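4.2 Bin geometry and item placement

The containers used at the Liltonwood site are open rectangular bins with grey sides. We chose a single bin type for all sessions so that differences in packing could be put down to the items and the order in which they went in. Each bin was filled with household goods drawn from a pool of 490 articles, mostly boxed dry food, folded cloth, and small kitchen tools. A session ended when no further item could be added without rising above the rim.

Wall shape turned out to matter more than we had planned for. In our first layout sheets we treated the bin as a plain box with upright sides. Packers who followed those sheets left a wedge of unused space along the far wall, and soft goods slid into it during transport. Zulema Godoy redrew the sheets in October with the slope included, and the later sessions all used her version.

We use your email address only to send the monthly Plumora newsletter. You can unsubscribe at any time. [Accept] [Manage preferences]
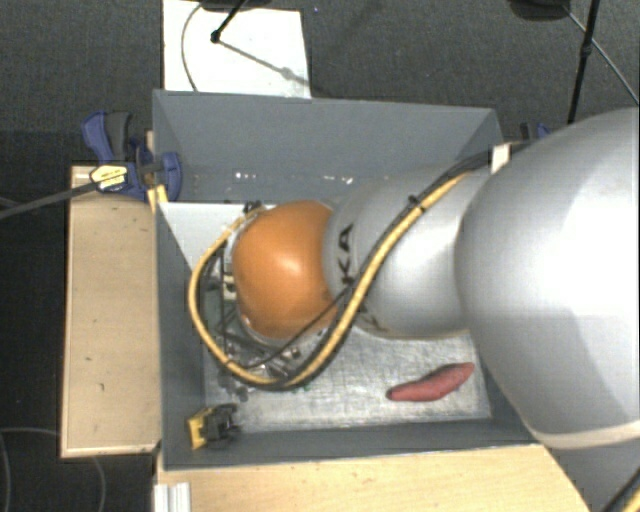 Figure 6. Bin at the packing station. The far wall slopes down from a straight upper rim.

Height is the second point. The sides are tall compared with most of the goods, so the lowest layer is hard to see and hard to correct once a second layer is in place. Packers were told to finish the bottom layer completely before starting the next. In 28 of the 200 sessions this rule was broken, usually when a flat item was needed to close a gap and the only one left was too long for it. We kept those sessions in the data and report them separately in Section 5.

Items were sorted into rigid, semi-rigid, and soft before packing. Rigid items went against the near wall, where two faces could rest flush. Soft items went along the slope, where they took up the leftover wedge and held the row in front of them in place. Semi-rigid items, such as bagged rice, filled the middle. Damián Zapata and Brenda Leiva scored each finished layer independently for gaps, tilt, and overlap. Where their scores differed by more than one step, Man-lok Shih gave a third score and the median was used.

Lids were left off throughout. The Skanow lids we had ordered fit tightly and pressed down on the top layer, which changed the tilt scores in a short trial. Results for lidded bins are therefore outside the scope of this paper.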